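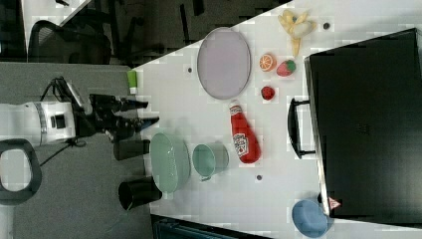
How long does it take to teach a homemade arm to clear a table?

Longer than a winter, in my case, and that was with a very small table's worth of dishes and nobody's dinner at stake.

I should explain how I came to be doing it. I'd joined the shared workshop on Hepburn Street to fix a chair. That was the entire plan. I paid my 49 dollars for the month, I glued the chair, and while the glue went off I wandered down the back to see what the noise was, and the noise was an arm. It was going up and down. It did this with such a sulky little grind on the way up that I laughed out loud, and then I stood there for the rest of the afternoon, and when I finally picked up my chair it had set slightly crooked because I'd never gone back to tighten the clamp.

I still have the chair. You sit in it and you list to port.

The arm I eventually got going had a name before it had a gripper. I called it Prosto, which I'd seen on the side of a delivery van and liked the sound of. The code that ran it was Prusari, a thing I wrote mostly on the tram (yes, on the tram, with the laptop on my knees and my elbow in some poor commuter's ribs), and Prusari had opinions. It would refuse to start if the clock was wrong. It would refuse to start if the clock was right but I'd left a semicolon off the end of line 501, and line 501 was always the one, no matter how much I added or took away above it. I know that isn't possible. I'm telling you what happened.

My big idea was that Prosto would clear the table. Mugs, bowls, plates, a bottle of sauce, the plastic fruit out of a kids' kitchen set. I wanted to sit in my crooked chair with a cup of tea and watch the washing-up leave on its own.

The first night I gave it a cup. It reached out, very grand, and closed its fingers on the air next to the cup, and then it carried the air all the way across and set it down gently. So gently! I've never seen anyone put nothing down with such care. I clapped. Then I spent three hours finding out that I'd measured the table in centimetres and told Prusari it was inches.

The second night it got hold of the cup and wouldn't let go. We had a bit of a standoff. I tried turning it off and the fingers stayed shut, I tried turning it on and it lifted the cup higher, out of my reach, like a big brother with a lolly. In the end I went home and left it there, holding its cup in the dark, and I felt strangely bad about it on the tram.

After that I started keeping score in an exercise book. One column for picked up, one for put down where I'd asked, and one I labelled Other, which filled fastest. Under Other you'll find "pushed banana", "pushed banana again", "waved", and one page that only says "sauce" in large handwriting. Out of the first 79 goes it managed 19, and I was so pleased with 19 that I bought a cake.

Round things were easiest for it, which surprised me. It would take a strawberry as if it had been born to. Plates it hated. A plate gives you nothing to hold, when you think about it, only that thin bit of rim, and Prosto would come down on it from above and tap, tap, tap, like somebody testing whether a pie was done. Mugs depended on the handle. If the handle pointed the right way it was a champion, and if it didn't, the mug went over and we were back to Other.

I'd begun talking to it by then. I don't think I noticed when. It started as "come on, come on" and "left, you goose", and somewhere in the colder weeks it turned into telling it about my day. It's easy to talk to a thing that's busy. I told it about the job at Dramberg, where I'd been putting labels on parts drawings for longer than I like to say, and how they'd moved my desk to face a wall. I told it I'd stopped cooking properly. There didn't seem much point in laying a table for one, so I'd been eating over the sink, standing up, with the radio on. The arm went tap, tap, tap on the plate.

And then there was the night with the bowl.

It was pelting down outside and I'd come in late with wet socks. I put the dishes out any old how, which I'd found was better practice for it, and I told Prusari to clear. It took the cup. It took the orange. It went for the bowl, and I held my breath, because it had never once managed the bowl, and it got the rim between its fingers and up it came. Over the table, over to the side, a bit of a wobble, and down. Then it went back for the next thing as if nothing had happened.

I didn't write it in the book. I had the pencil in my hand and everything. I sat there with my wet socks on the heater and watched it do the lot, apart from the plate, and when it had finished the table was bare except for that one plate in the middle, and the arm was folded up, waiting.

It looked exactly like a table somebody had started to lay.

I changed one word in Prusari that week. It took me most of a night, because of course changing one word meant changing forty other things and line 501 had its say. But the word was "clear", and I made it "set". Everything it had learned to take away, it could bring back, more or less, if you ran the whole business from the other end. The mug came first, then the bowl, then the cup (on its side, but I wasn't fussy). The sauce it put down in the middle, lying flat, and I stood it up myself.

I'd brought soup in a jar. I warmed it on the workshop hotplate, poured it into a bowl of my own from home, and pulled up the crooked chair. Prosto had one job left in its list and it went and did it, reaching across me with its sulky little grind to fetch the strawberry. It held it over my plate for a good long while.

"Go on, then," I said, and it let go.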